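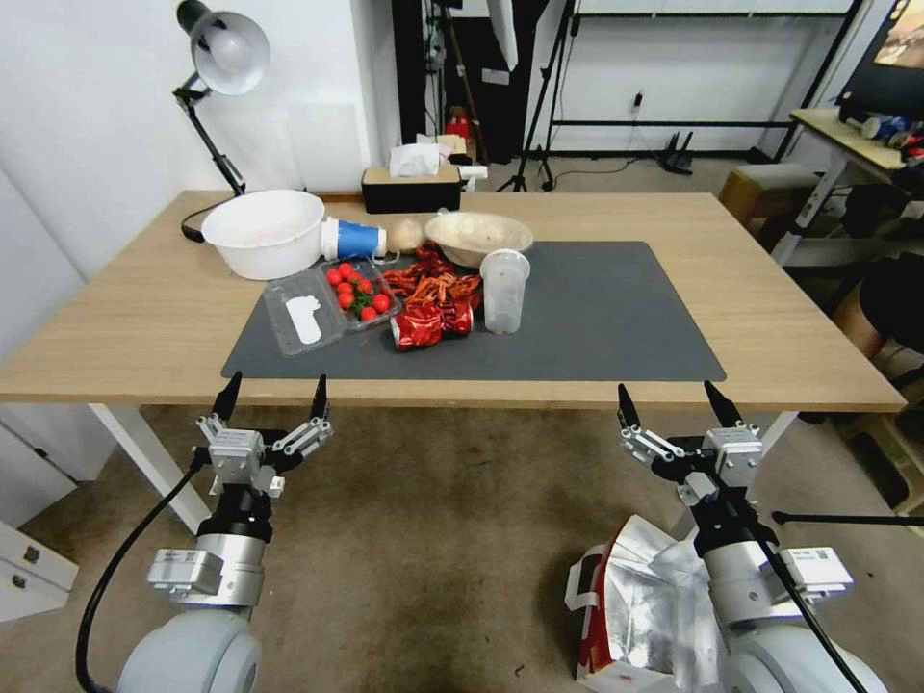 Setting up mail rules in Magsi so your inbox sorts itself

I put off using rules for years. I had one inbox, everything landed in it, and I searched for things when I needed them. Then Flemstead moved our whole team to Magsi and my old mail came along for the ride, newsletters and all, and I finally gave in. If you're in the same boat, it's an easy job, I promise!

Before you start

Make your folders first. The rule editor lets you pick a folder but it won't let you create one, so if you forget you have to cancel and start over (I did this more than once). I keep 3 folders under the inbox: Receipts, Lists and Team. You can have more, but I stop looking in them after that.

Making your first rule

1. Open a message of the kind you want to sort. Starting from a real message saves you typing the address.

2. Click the small arrow next to Reply and choose "Create rule from this message". The editor opens with the sender already filled in.

3. Look at the sender line. If it's a store or a service, cut it down to just the part after the @ sign. Stores love to send from orders@ one day and shipping@ the next.

4. Under "Then", pick "Move to folder" and choose yours from the list.

5. Give the rule a name you'll recognize later. Mine used to be called "Rule 7" and so on, and I had no clue what any of them did.

6. Press Save, then press "Run now" if you want it to go through mail you already have. It works in batches of 1000 messages, so with a big inbox you'll need to press it again until it says it's finished. 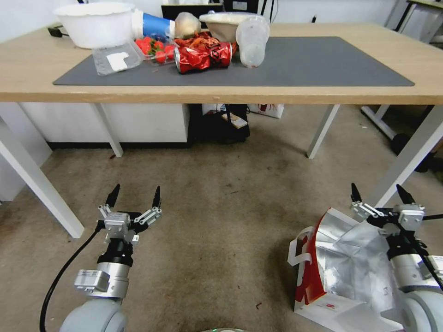
One thing that tripped me up was the order. Magsi reads rules from the top down, and the first one that matches wins unless you check "Keep going". I had a Lists rule at the top that caught anything with the word "unsubscribe" in it, and it was swallowing my receipts too. Dragging Receipts above it fixed that.

Yasir Jadoon on our team does it differently - he leaves everything in the inbox and has his rules add a color label. If you get nervous about missing mail, try that for a couple of weeks and switch to moving things later.

If a rule does nothing

Check that it's turned on (the little switch on the right is easy to bump). Then check for a space after the address, which sneaks in when you paste. If you also use Buller on your phone, rules made there are kept separately and don't show up in Magsi's list, so look in both places before you start deleting things.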